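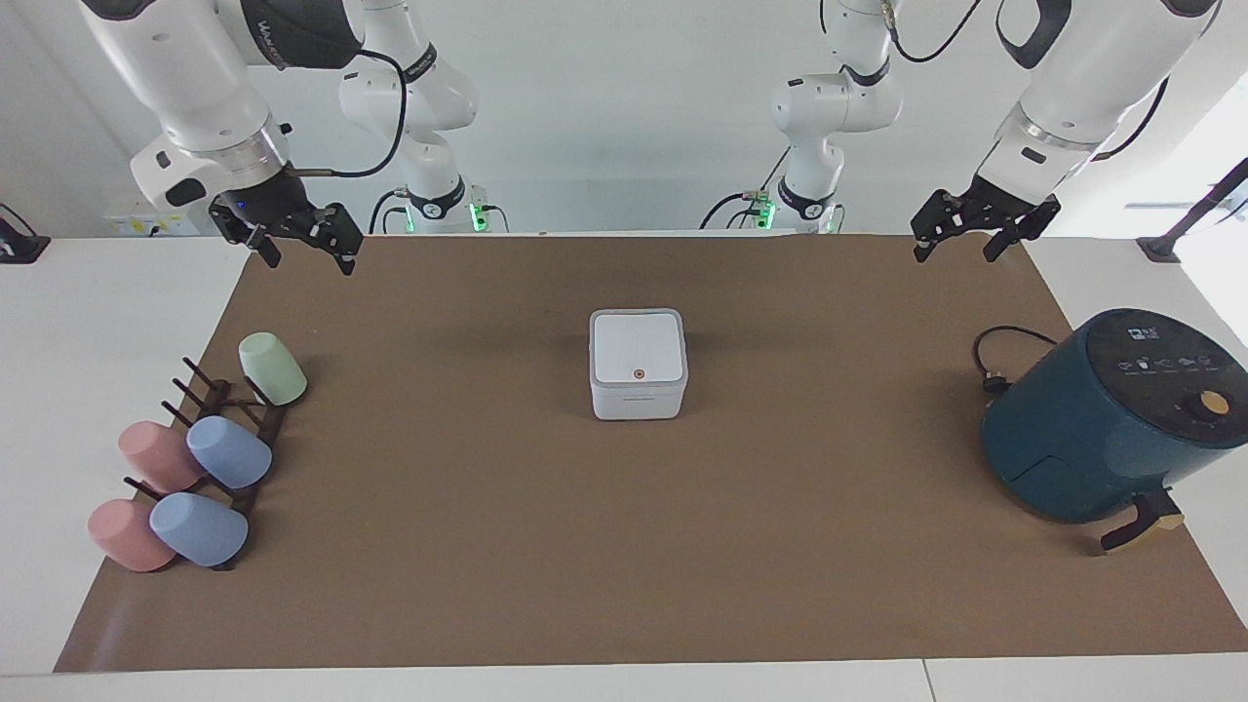
Diario de trabajo del laboratorio de manipulación bimanual, proyecto Jusum
Febrero de 2025
Redacta: Benvinda Paiva

La jornada se ha dedicado íntegramente a la recogida de demostraciones para la tarea de cocina, con la estación de dos brazos y el tapete marrón. Se inició la sesión con la comprobación habitual de los dos manipuladores, la verificación de la posición de reposo y la apertura de ambas pinzas. El brazo izquierdo tardó en responder a la orden de inicio y hubo que repetirla; queda anotado en el registro de incidencias, aunque en el segundo intento arrancó con normalidad y no volvió a producirse el retraso.

Al cierre de la sesión anterior el conjunto contaba con 392 episodios válidos. Hoy se han añadido 44, con lo que el total asciende a 436. El objetivo acordado con Drenik para esta tarea es de 800, de modo que hemos superado la mitad, a un ritmo inferior al previsto en el plan de trabajo. Dejo constancia de ello porque Dénes Takács deberá comunicarlo en la próxima reunión de seguimiento y conviene que la cifra coincida con la que figura en el servidor.

La disposición de los objetos fue la que llamamos internamente «abierta»: el soporte con los vasos a la izquierda, la caja blanca cuadrada en el centro y la freidora de aire a la derecha, con espacio despejado entre los tres. Se trabajó con los cinco vasos de plástico, uno verde, dos rosas y dos azules, colgados boca abajo en sus varillas al comienzo de cada episodio. La instrucción escrita que acompaña a cada grabación designa el vaso por su color. En el caso de los rosas y los azules se añade la posición en el soporte, dado que existen dos de cada uno y una orden ambigua deja sin criterio al anotador.

Este último punto ocupó buena parte de la mañana. Agata Negri, que revisa las anotaciones, sostiene que debería conservarse una proporción de órdenes ambiguas («coge un vaso rosa»), por entender que así hablará cualquier persona que utilice el sistema y que ambos resultados deben darse por correctos. Dénes prefiere eliminarlas hasta que la primera versión del modelo esté entrenada. Mi parecer coincide más con el de Agata, pero el protocolo vigente dice lo que dice y lo he aplicado sin excepciones. Se ha acordado elevar la cuestión por escrito. Entretanto, las órdenes ambiguas grabadas en septiembre permanecen en una carpeta separada y no se cuentan en el total.

Manejaron los brazos, por turnos, Amedeo Donati y Sveva Costa. Amedeo lleva más tiempo en la teleoperación y se nota en la continuidad de sus trayectorias: se aproxima al vaso desde arriba, corrige una sola vez y cierra la pinza. Sveva avanza con mayor cautela y se detiene a media altura antes de descender. He dudado sobre si pedirle que evitara esas pausas. Las instrucciones de Caputo, que se ocupa del entrenamiento, indican que las detenciones prolongadas perjudican al modelo, que aprende a quedarse quieto en el punto donde el operador dudaba. Sin embargo, también nos han pedido diversidad de estilos, y un conjunto formado únicamente por las manos de Amedeo tendría otros inconvenientes. Resolví no intervenir salvo cuando la pausa superase el umbral fijado en el protocolo. Ocurrió en tres episodios, que fueron descartados y repetidos.

Hubo además siete episodios descartados por otras causas:

Cuatro por caída del vaso durante el traslado.
Dos por contacto de la pinza con el soporte, que se desplazó sobre el tapete.
Uno por error en la instrucción, que mencionaba un vaso verde en la fila central cuando el verde estaba arriba.

Ninguno de los diez se ha incluido en los 44 de la jornada. Los cuatro de caída se han guardado con la etiqueta de fallo, tal como solicitó Caputo, por si más adelante se desea entrenar la detección de errores. Reconozco que en otra época los habría borrado sin más. El espacio de almacenamiento era entonces nuestra principal preocupación y las grabaciones fallidas parecían una carga. Hoy me pesa haber perdido aquel material, y así se lo he dicho a Sveva cuando me preguntó por qué guardábamos lo que salía mal.

El soporte de vasos sigue siendo el objeto más delicado. Las varillas están inclinadas y el vaso debe retirarse siguiendo esa misma inclinación; si se tira en vertical, roza y arrastra consigo todo el conjunto. Amedeo propuso fijar la base al tapete con cinta de doble cara. Me he opuesto. En una cocina real el soporte no estará pegado a ninguna parte, y un modelo acostumbrado a tirar sin consecuencias aprenderá a tirar. Sí he autorizado que, entre un episodio y otro, se recoloque con ayuda de la plantilla de cartón, que se retira antes de grabar.

Respecto al tapete, presenta algunos pliegues leves. Se estudió la posibilidad de sustituirlo y se decidió mantenerlo hasta completar el bloque, para no introducir un cambio de fondo a mitad de la serie. La variación de fondos está prevista para la fase siguiente, con otras superficies ya encargadas.

La luz merece un apunte. La estación recibe claridad natural por el lado derecho, y entre los primeros y los últimos episodios del día la diferencia es apreciable en las grabaciones. Agata pidió en su momento que se instalara una cortina opaca. La petición se desestimó con el argumento de que la variación de luz conviene al modelo, argumento que comparto. Lo que no hemos hecho bien hasta ahora es repartir las tareas a lo largo del día: casi todos los episodios con la freidora se han grabado por la tarde y casi todos los de vasos por la mañana. El sistema podría acabar asociando la hora con la tarea. Desde mañana alternaremos ambos bloques cada diez episodios, y he modificado la hoja de turnos en ese sentido.

Por la tarde se hizo una prueba de quince aproximaciones a la freidora, sin grabación, para ensayar el agarre del asa y la apertura del cajón. El asa sobresale lo suficiente para que la pinza la rodee, pero la fuerza de tiro desplaza el aparato si el otro brazo no lo sujeta. Es una tarea propiamente bimanual, y así figurará en la propuesta. Amedeo consiguió abrir el cajón en nueve de los quince intentos; Sveva no participó en esta parte. No se grabará nada hasta que el índice de éxito de los operadores sea aceptable.

En cuanto al archivo general, el recuento de Sonico, nuestra herramienta de gestión de datos, arroja 2.492 episodios entre todas las tareas del proyecto. He cotejado la cifra con las hojas en papel de los dos últimos bloques y coincide. La copia de seguridad se lanzó al terminar la sesión y quedó en curso cuando salí de la sala.

Una anotación de carácter más personal, que este diario también admite. Después de tantas horas mirando cómo una pinza se acerca a un vaso, se pierde la noción de lo que la tarea tiene de difícil. Esta noche, al recoger la cocina de mi casa, me sorprendí girando la muñeca para sacar una taza del escurridor con la inclinación justa, sin haberlo pensado. Eso es lo que intentamos recoger, episodio a episodio, y no estoy segura de que quepa en 800.

Pendiente para mañana: comprobar la copia de seguridad, enviar a Dénes el texto sobre las órdenes ambiguas, revisar con Agata las etiquetas de fallo y repetir el arranque del brazo izquierdo tres veces seguidas antes de abrir la sesión.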